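Lundholm Public Library
Friday, May 27, 2022
The summer schedule for all branches takes effect next week. This thread sets out the changes to hours, borrowing, holds, room bookings and summer reading. Please read to the end before calling your branch, as most of the questions we received this month are answered below.

Lundholm Public Library
Hours. The Main Library will open at 9 a.m. Monday through Saturday and close at 8 p.m. on weekdays. Saturday closing moves to 5 p.m. The Main Library remains closed on Sundays through the end of August.

Lundholm Public Library
The Okeke Street Branch will keep its present hours, with one change: the evening session moves from Tuesday to Thursday. Patrons who attend the Tuesday study hall should note that it moves as well and will meet in the same room.

Lundholm Public Library
The Flenell Branch will be closed for 12 days in June while the front entrance and the return chute are replaced. No items will fall due at Flenell during the closure. Holds already waiting there will be kept on the shelf until the branch reopens.

Lundholm Public Library
If you need a Flenell hold during the closure, ask for a transfer to Okeke Street or the Main Library. Transfers may be requested by phone or at any desk. Requests received by noon are sent out on the next delivery — there is one delivery each weekday and none on Saturday.

Lundholm Public Library
Borrowing. The loan period for books and audiobooks remains three weeks. Films and magazines remain one week. Items renew automatically twice unless another patron has placed a hold.

Lundholm Public Library
The limit on new releases rises from four to six per card. The limit was lowered two years ago when fewer copies were being bought, and the collections office has now restored part of that budget.

Lundholm Public Library
Vacation loans are available again. A patron leaving town may ask for one extended loan of up to 20 items, due back in six weeks. New releases, films and items with holds are excluded. Vacation loans are arranged at the desk and cannot be set up online.

Lundholm Public Library
Holds. A hold is now kept for six open days after the notice is sent. Sundays and holidays do not count toward the six. Under the old rule they did, and patrons notified on a Friday before a long weekend were at a disadvantage.

Lundholm Public Library
Notices go out by email or text message. Printed notices by mail will end on the last day of June. The 231 cardholders who still receive printed notices have each been sent a letter with a reply card. Those who return the card and ask for a telephone call will receive one.

Lundholm Public Library
A patron who cannot come in person may name another cardholder to collect holds. Both cards must be in good standing. The form is one page and may be signed at any branch. Forms signed before this year are still valid and do not need to be renewed.

Lundholm Public Library
Fines. There is no change. Overdue fines on children's and young adult items were ended last year and will not return. Replacement charges still apply to lost or badly damaged items, and a charge is removed in full if the item comes back in usable condition within the year.

Lundholm Public Library
Meeting rooms. Booking for July and August opens on the first weekday of June at 9 a.m. A group may hold two bookings at a time. Groups that miss a booking without notice twice in one season will be asked to wait until the next season to book again.

Lundholm Public Library
The large room at the Main Library seats more people than before, after the old stage was removed. Tables must be requested with the booking. Staff are not able to move furniture on the day of an event.

Lundholm Public Library
Food is allowed in the meeting rooms and on the lower level. Covered drinks are allowed everywhere except the local history room. We ask groups to wipe down tables and take full trash bags to the bin by the side door.

Lundholm Public Library
Local history. The room will be open by appointment on Wednesdays and Thursdays. Ifeoma Omoregie, Head of Reference, is accepting appointments through the reference desk. Please give the family name, street or year of interest so that materials can be brought up in advance.

Lundholm Public Library
Town directories and the bound newspapers may be used without an appointment on the second floor. The microfilm reader has been repaired. Its printer has not, and patrons should bring a flash drive to save copies.

Lundholm Public Library
Online catalog. The new catalog, Halatell, replaces the old one on all public computers next week. Your card number and PIN stay the same. Saved lists will carry over. Saved searches will not, and patrons who rely on them should write them down or print them beforehand.

Lundholm Public Library
Reading history is switched off by default in Halatell. Patrons who want a record of past loans must turn it on under account settings. The library does not keep a copy when the feature is off and cannot rebuild a list of earlier loans on request.
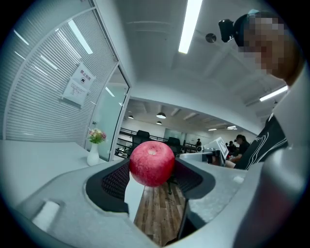 Lundholm Public Library
Help sessions for the new catalog will be held at the Main Library on the second floor. Each session lasts an hour and is limited to 12 people. Sign up at the reference desk or by phone. Patrons are welcome to bring their own laptop or tablet.

Lundholm Public Library
Summer reading. Registration opens in June at every branch, including Flenell once it reopens. Children, teens and adults may all take part. There is no fee, and a library card is not required to register.

Lundholm Public Library
Children record time spent reading, with or without an adult. Teens and adults record finished titles. Audiobooks, comics and books in any language count, as do books read aloud to someone else. Paper logs are at the desk — they may also be printed at home.

Lundholm Public Library
Uchenna Sani, Youth Services Manager, has prepared reading lists for each grade from kindergarten through eighth. The lists are suggestions. Schools that have assigned their own summer titles have shared them with us, and extra copies have been ordered where they were still in print.

Lundholm Public Library
Story time moves outdoors to the east lawn of the Main Library when the weather allows. In rain or high heat it will be held in the children's room. The decision is made by 9 a.m. and posted on this account and on the front door.

Lundholm Public Library
Donations of used books are paused at all branches until August. Please do not leave boxes outside or in the return chutes. Books left outdoors are often damaged before staff can bring them in.

Lundholm Public Library
Parking. The rear lot at the Main Library will be restriped over one weekend in June, and the dates will be posted when the contractor confirms them. Accessible spaces will be marked off on Mill Street during the work. The book drop will stay open.

Lundholm Public Library
Home delivery continues for patrons who are unable to visit because of illness or disability. Deliveries are made every other week. New requests are being accepted, and a relative or neighbor may call on a patron's behalf.

Lundholm Public Library
A correction to the printed schedule: the first copies handed out this week list the Okeke Street evening session as Tuesday. Thursday is correct. Corrected copies are at every desk, and the large-print version has the right day.

Lundholm Public Library
All branches will be closed on Monday for Memorial Day. Items due that day may be returned on Tuesday. Questions about anything in this thread may be put to the desk at any branch during open hours. Replies to this account are read on weekday mornings.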